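Culance folding work table, white – review after one spring of use
Reviewed by Gillespie Leckie

I bought the Culance in May to replace a desk that was too deep for packing. Most of what I do on it is put small orders in boxes: a cable, a printed sheet, tape it shut, next one. I wanted a plain white top, corners that wouldn't catch my hip, and a surface I could wipe down at the end of the day. I paid full price.

Assembly took 21 minutes with the hex key in the bag. The instructions are drawings only, and step 7 shows the brace the wrong way up. If the holes don't line up there, flip it over and carry on. The feet screw in by hand.

The rounded corners are the first thing I noticed in use. Boxes slide off a square edge and stop dead against it on the way back, and these don't snag on sleeves or on packing tape. The finish is matte, so overhead lights don't bounce into your eyes. It does show pencil and black scuffs from rubber, but a damp cloth gets both off. 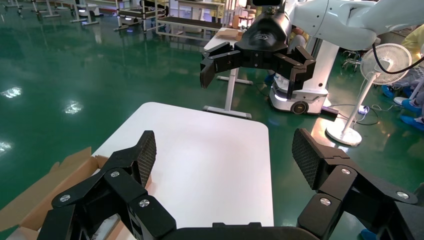 Rhona Baird wrote in to say hers came with one foot shorter than the others and that Culance mailed a replacement after two emails. She also asked how mine does on a slick floor. Mine stays put for packing. Leaning on the end with my full weight moves it a little, and I ended up sticking thin rubber discs under the feet. They cost next to nothing at the hardware store.

Size is the main thing to check before you order. I keep one shallow box open toward the back edge and work in front of it. With the lid flap standing up behind, there is still plenty of clear top for the next item. Two people can share it if they're both doing small stuff. Three would be silly.

I lay the printed sheet in the box first and the cable on top. You can do that on any table, of course, but on the old desk I was reaching over a raised lip at the back and my shoulder complained by noon.

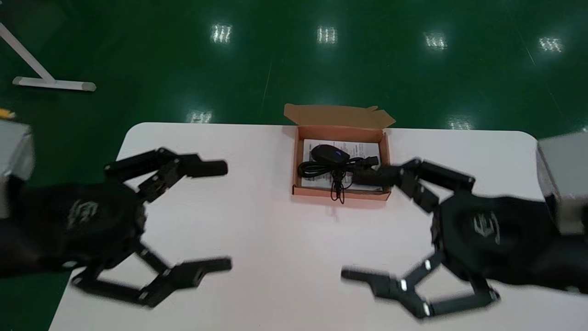
The height suits me standing. It does not adjust, and that's my biggest complaint. My sister is a good bit shorter and gave up after one morning. If more than one person will use it, look at the Galitz, which has legs with stops. I tried one at a friend's shop and the top felt thinner, but the legs were solid.

A few smaller notes. The underside is unfinished, so don't clamp a lamp there without a pad. Folding it is a two-handed job and the catch is stiff, at least when new. There's no drawer or hook anywhere, so tape guns and scissors live on top or on the floor. I hung a cloth bag off one leg brace and that has worked out fine.

I haven't put anything heavy on it. For light cartons it doesn't flex that I can feel.

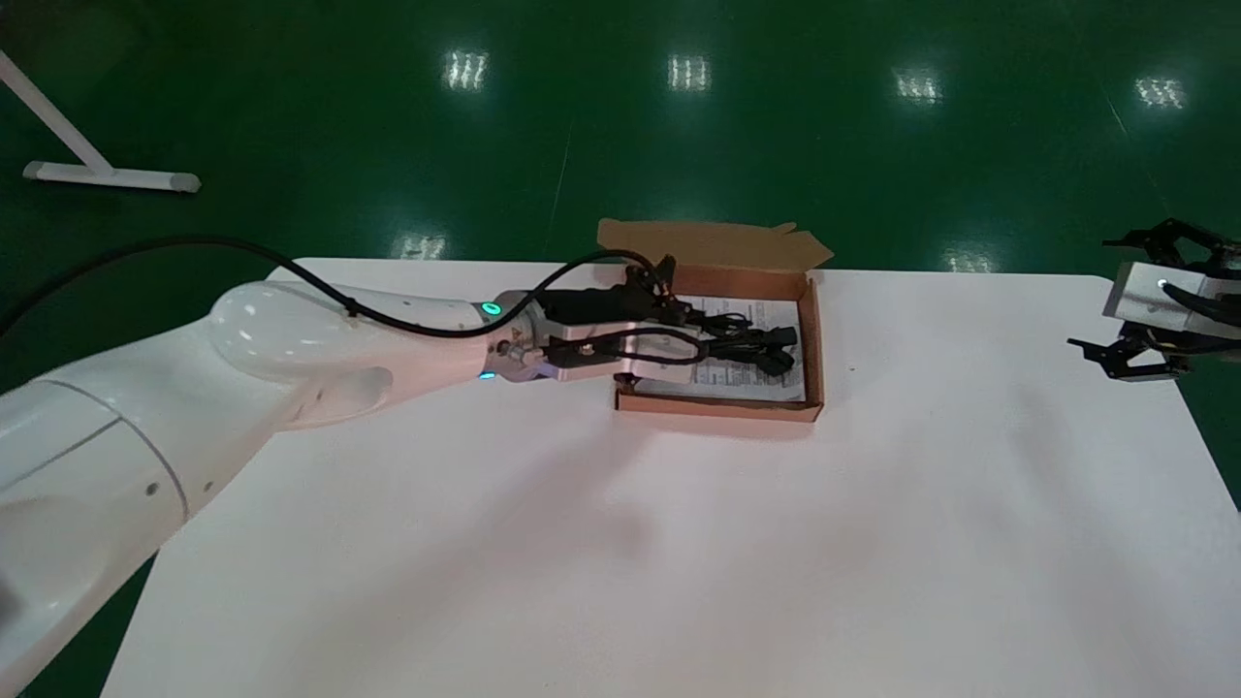 Tarmo Luik disagrees with me about the matte top and says coiled cables leave gray marks on his that took real scrubbing. He switched to a cutting mat over the middle third and hasn't had trouble after that. I'd try a melamine sponge first, lightly, in a corner where it won't matter.

Would I buy it again? Yes, for packing and sorting, and for one person. For a sewing machine or anything that shakes, I'd spend more and get something that doesn't fold.

Good: easy to wipe, rounded corners, simple to put together.
Bad: fixed height, stiff catch, bad drawing at step 7.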